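**Call for Participants: Household Food Storage Study, Ulstead and Surrounding Area**

The Hekunum Center for Household Research is seeking adults who buy and store food for their household to take part in a study of how fresh fruit and vegetables are kept at home. Enrollment opens in April and will close when 60 households have been accepted.

## Purpose of the study

Much of the printed advice on storing produce was written for kitchens with a pantry or a cool cellar. Many homes in the Ulstead area have neither. The Center wishes to learn where people keep their apples, potatoes, onions, and leafy greens, how long these foods stay in the home before they are eaten, and what leads a household to throw them out. The findings will be used to revise the Center's storage guide, which is given free of charge to libraries and community kitchens.

## Who may apply

Applicants must:

- be 18 years of age or older;
- live within 44 miles of the Ulstead office;
- do at least half of the food shopping for their household;
- expect to remain at the same address for the full length of the study.

Renters and owners are equally welcome, as are people who live alone. Households that grow some of their own produce may apply and should say so on the form. Persons employed by a grocery chain or a produce wholesaler are not eligible for this round. Only one adult per household may enroll.
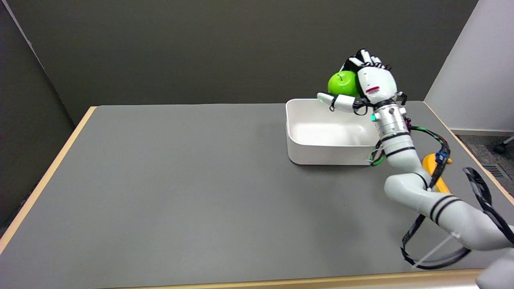

*By the Study Office, Hekunum Center for Household Research*

## What participants will be asked to do

The study lasts 10 weeks. Each participant will keep a food diary, on paper or online, listing the fresh produce brought into the home, where it was placed, and what became of it. Entries take a few minutes and may be made at any time of day. Produce bought frozen, canned, or dried does not need to be listed.

Members of the study staff will make two home visits, one in the first week and one in the last. During each visit staff will record the temperature of the refrigerator and of any cupboard or shelf used for produce. Visits last no longer than an hour and are scheduled between 9 a.m. and 7 p.m. Staff will not enter rooms where food is not kept.

Participants should shop and cook as they normally do. No change in diet is requested, and no foods will be supplied by the Center.

## Payment

Participants who complete the diary and both visits will receive a payment of $250. Those who withdraw early will be paid $20 for each full week of diary entries submitted. Payment is made by check or gift card within 30 days of the final visit.

## Privacy

Names and addresses are stored separately from diary entries and are destroyed when the study report has been accepted. Participants may withdraw at any time without giving a reason and may ask that their entries be removed. The study is funded by the Kovačević Foundation, which will receive summary results only.

## How to apply

Application forms are available at the front desk of the Center's office in the Pivuvetti Building, Ulstead, 2nd floor, and may be returned there in person or by mail. Large-print forms can be provided on request. Applicants will be notified by letter whether or not they have been selected. Applications received after all places have been filled will be kept on a waiting list unless the applicant asks otherwise.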